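Week 6 handout: Reading and writing restaurant reviews

Read this before the seminar and bring one review of your own, printed, with your name on the back. We start at 10:15. The two set texts (the Jisow review and the Serkance review) are in the course folder.

## 1. What a review is for

A restaurant review helps a stranger decide where to spend an evening and some money. Most readers have three questions: what kind of place is it, is the food good, and what will it cost me. A review that answers these in the first 200 words has done most of its job. Everything after that is detail and opinion, and readers will stay for it if the start was useful.

The Jisow review fails this test. The writer spends four paragraphs on the bus ride and the rain. We don't learn that it is a noodle shop until the second page.

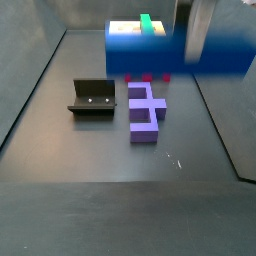

Portion size is the thing student reviewers describe worst. "Generous" and "decent" mean something different to every reader. Compare the portion to an object, or say who could finish it. Color has the same problem, and is easier to fix. If the bowl was blue, write "blue," and if it was a strong, saturated blue like the big blurred block at the top of the picture, say "bright blue" and move on. Don't write "azure" or "the blue of a summer sea." The same goes for sauces.

## 2. Taste words

Keep a list. Start with the plain ones: salty, sour, bitter, sweet, smoky, burnt, greasy, dry, chewy, crisp. Add words only when you can say how they differ from a word you already have. "Tasty," "delicious" and "amazing" tell the reader you liked it and nothing more. You are allowed one of them per review.

Texture gets forgotten. In the Serkance review the best sentence is about the fried bread, which "cracked and then went soft in the broth before I could get it to my mouth." No taste word in it at all.

Exercise 2a. Eat one thing from the cafeteria without talking. Write down five words about taste and five about texture. Cross out any word you would also use about a movie.

Exercise 2b. Swap lists with the person next to you and guess the food.
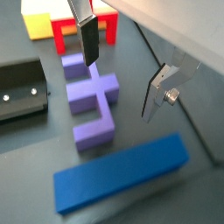
Lenka Charvát

## 3. Fairness

One visit is a small sample. Newspapers used to send a critic two or three times before anything was printed, and some still do. You probably can't afford that, so say how often you went and when. "I went once, on a busy evening in March" is enough. Readers can weigh it for themselves.

Some ground rules for this course:

- Pay for your own meal. If you got anything free, even a coffee, say so in the review.
- Order at least 2 main dishes between you. Go with a friend and share.
- Don't name or describe a server so that a manager could pick them out, unless it is praise.
- Check prices against the menu before you hand in. Take a note at the table.
- A complaint about food needs a detail. "The fish was bad" is not printable. "The fish was gray in the middle and cold" is.

New places need some care. A kitchen in its first week is still learning, and so is a pop-up with a borrowed stove. You can report the long wait, but tell the reader how long the place has been open. On the other hand, if they charge full price they can be judged at full price. We will argue about this in class — last year's group was split down the middle.
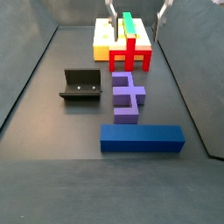

Roald Sandberg thinks the full-price rule is too hard on small kitchens. His view is that a place with one cook and 17 seats should be judged on whether it does its short menu well, and that a slow evening there matters less than one bad plate. He would also drop star ratings, which he says make readers skip the text. I keep them in the assignment, partly so you find out how hard it is to choose between three and four.

## 4. Structure of the assignment

Length: 1,000 words at most. Shorter is fine if nothing is missing.

1. Name of the place, street, opening hours, price of a main dish.
2. Opening paragraph: kind of food, your overall opinion.
3. The food, dish by dish, best one first.
4. Room, noise, service. Keep it brief.
5. Who should go, and who shouldn't.
6. Stars, out of five.

You may review Sirko, Jekincombe or any place you can reach on foot from campus. No chains, and nowhere you or your family have worked.

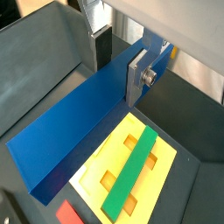
*Fig. 4. Blue angle bar held above a yellow foam tray.*

## 5. Before next week

Read the Serkance review again and mark each sentence F (fact) or O (opinion). Some will be both — mark those twice. Then do the same to your own draft. If you have a whole paragraph of O with no F in it, rewrite that paragraph.

Drafts go in the tray outside my office by 4 p.m. on the day before class. Late drafts are read but get no written comments.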